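Voltier Doppelarm-Tischzelle: Einrichtung und Pflege

Artikelnummer: 1532-V
Lieferzustand: vormontiert, nicht kalibriert
Gewicht ohne Tischplatte: 269 kg

Die Zelle besteht aus zwei Armen, die sich über einen gemeinsamen Arbeitsbereich gegenüberstehen. Jeder Arm trägt einen Zweifingergreifer. Wir liefern die Arme auf der Grundplatte verschraubt, die Ausrichtung macht der Kunde am Aufstellort selbst. Man braucht dafür einen Satz Innensechskant, den Drehmomentschlüssel aus dem Zubehör (Trillow T5) und eine helle, matte Tischfläche.

Zuerst werden die Greifer ohne Last geöffnet und geschlossen, bei jedem Arm fünfmal. Danach stellt man die Höhe ein. Die Finger sollen knapp über der Tischfläche fahren können, ohne sie zu berühren. Für den Probelauf genügt ein flacher Behälter und ein paar leichte Teile mit unregelmäßiger Form, zum Beispiel Spielzeugtiere.
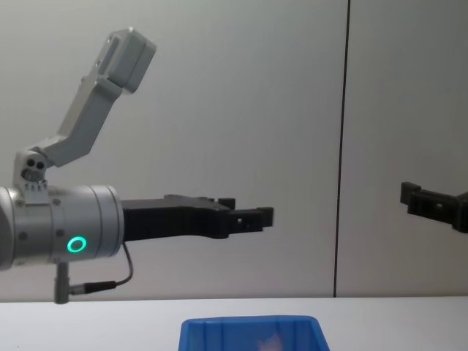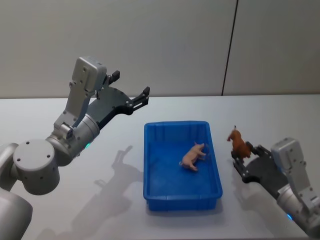
Greifer und Behälter bei der Einrichtung. Auf dem zweiten Bild hält der rechte Arm ein braunes Pferd, im Behälter liegt ein rosa Schwein.

Kabel: Die Leitung am Handgelenk muss eine lockere Schleife haben. Bei zu kurzer Schleife zieht sie am Stecker, sobald das Gelenk dreht. Bitte den Stecker nur im stromlosen Zustand lösen.

Kamerahalter: Die Schrauben nach 7 Betriebstagen einmal nachziehen, später bei jeder Wartung. Wurde der Halter verstellt, so ist eine neue Kalibrierung mit der Software Imen notwendig.

Fingerspitzen: Mit einem trockenen, fusselfreien Tuch abwischen. Kein Lösemittel verwenden. Abgenutzte Spitzen werden immer paarweise getauscht.

Ersatzteile und Wartungsvertrag erhalten Sie über unseren Vertriebspartner Tuhumury. Bei der Anfrage bitte die Artikelnummer angeben und welcher Arm betroffen ist, links oder rechts.

Stand der Seite: 21. August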